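How to pray a psalm with your children at breakfast

We've been doing this since June and I love it! It takes 4 minutes, you need one Bible between you, and nobody has to be properly awake.

Pick a short psalm. Psalm 100 is perfect for a first go, with all that joyful noise. Read it aloud once, slowly, and let everyone listen with their toast in hand.

Now read it again, and ask each child to stop you at a word they like. My youngest, Emrys James, always stops me at "sheep" (every single time, bless him). 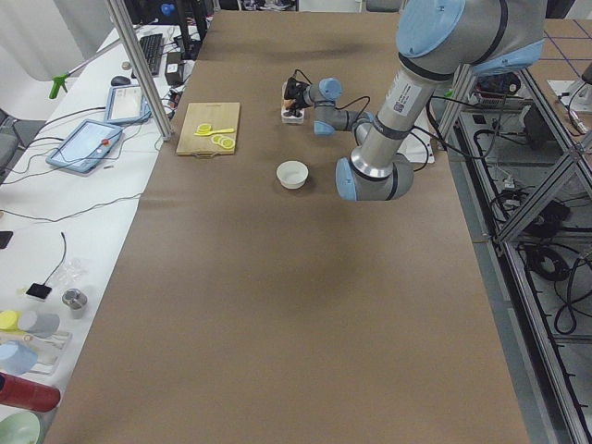
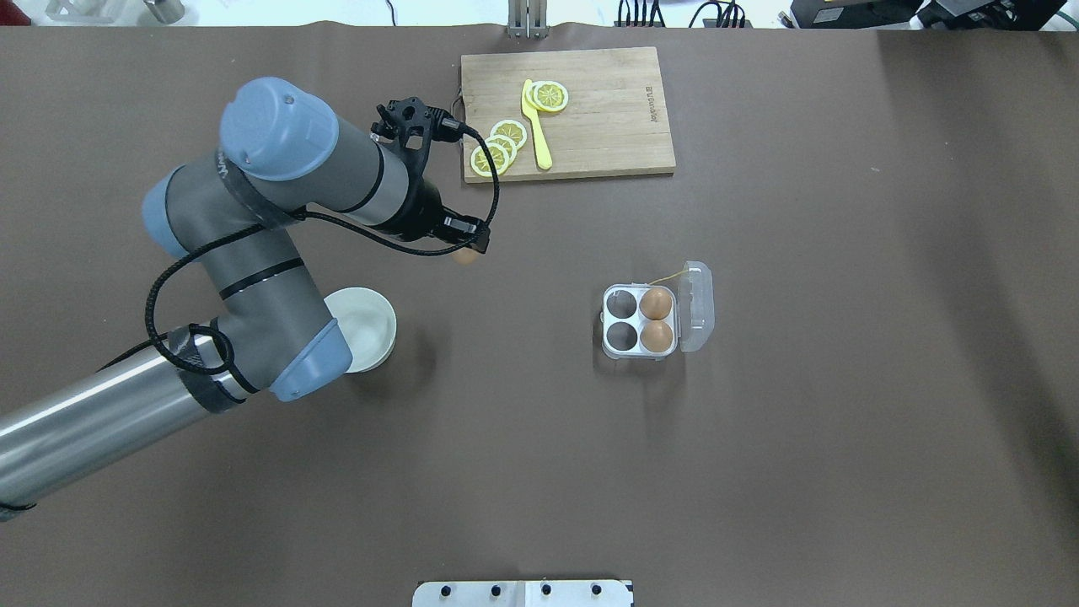 Next, turn that word into a prayer of one sentence. "Thank you that we are your sheep" will do beautifully. Little ones can borrow yours, and older ones may want to write theirs down. Lleucu Gethin from our church in Clorkdale keeps her family's in a jam jar and they read them all back at Christmas.

Finish with the Lord's Prayer and get your shoes on.

Once you've found your feet, try Psalm 107. It's far too long for one breakfast, so take a few verses a day and let the children join in with the line that keeps coming back. Mine shout it!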